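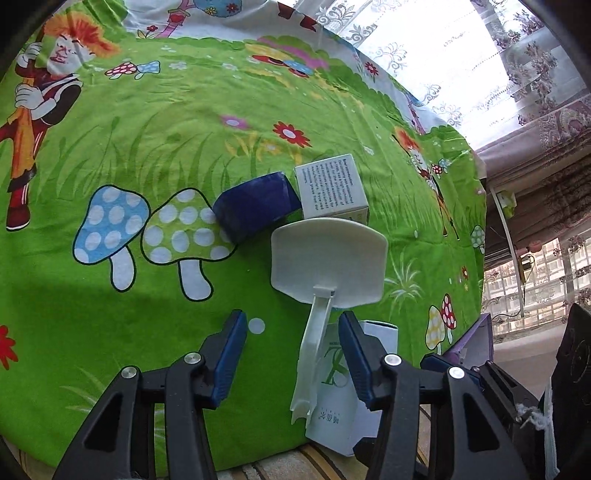 Figure 4. View from the hand-held gripper in a bed episode of the Somdale set. A white box marked with a green "K" stands between the fingers, with a white paddle-shaped object leaning in front of it. Printed mushrooms and figures on the sheet share the view with the real objects.

4.2 Effect of printed cloth on target labels

The results in Section 4.1 were obtained on plain surfaces. Homes offer few of these. Beds, sofas and dining tables are often covered with printed cloth, and the print may contain closed shapes, strong outlines and bright colors that a detector trained on tabletop data will treat as objects. We therefore repeated the target labeling test on the part of the Somdale set recorded over such cloth.

The full set holds 900 episodes, all recorded with a hand-held gripper and a camera fixed to it. Of these, 193 were marked as printed cloth by the annotators. An episode received this mark when the print contained at least one closed figure of a size similar to the objects placed on it. Stripes, checks and small repeated dots did not qualify. Morkel, the labeling tool used throughout this work, shows each episode to two annotators separately, and cases in which they disagreed were settled by Adelino Magalhães before any model was run.

Figure 4 shows the conditions of interest. The sheet is bright green and densely covered with cartoon figures, flowers and mushrooms with spotted caps. The objects differ widely in how well they stand out from it. A dark navy-blue block lies next to a small white box with printed text, and the two touch, so that the edge between them must be found from color and shading alone. The green-capped mushroom in the print is directly to the left of the block. It has a black outline, while the block has none, and an edge-based method will tend to score the mushroom higher. The white paddle overlaps the "K" box, and both are white, which makes the boundary between them weak at the very place where the fingers are open.

We compared two methods. The first is the single-view labeler described by Lại, which proposes regions in each image and ranks them by distance to the midpoint between the fingertips. The second is Sternov, our own method, which uses the same proposals but keeps a region only if its motion across five consecutive images is consistent with a body raised above the supporting surface. A printed figure lies in the plane of the cloth and moves with it as the camera approaches. A box or block does not, provided that the camera path includes some sideways motion.

The single-view labeler chose a printed figure as the target in 49 of the 193 episodes. The errors were not spread evenly over the approach. Most occurred early, when the gripper was still far from the surface and the printed figures were close in size to the objects. Once the fingers had come near the target, the distance ranking alone was usually enough to remove the print from the candidates, and the two methods gave similar labels. Sternov corrected the greater part of the early errors without any retraining of the proposal network. Its remaining errors fell into two groups.

The first group consists of thin objects lying flat. Cards, folded paper and flat plastic parts rise so little above the cloth that their motion cannot be told apart from that of the print. Raising the threshold removed these objects together with the printed figures, and lowering it brought the figures back. We kept one threshold for all episodes and report the resulting errors as they are.

The second group is related to the cloth itself. A sheet on a mattress is seldom flat, and folds carry parts of the print above the plane fitted by the method. A printed figure lying across a fold may then pass the motion test. Fitting a curved surface in place of a plane reduced this type of error, but it also absorbed low objects into the surface model, and the overall gain was too small to justify the added cost.

Strong side light from windows had less influence than we expected. Shadows on the cloth changed the number of proposals but rarely the final label, as a shadow edge also lies in the surface and is rejected by the same test. We did not examine transparent objects over printed cloth. The set contains too few of them to support any statement, and they are left to the extended collection described in Section 6.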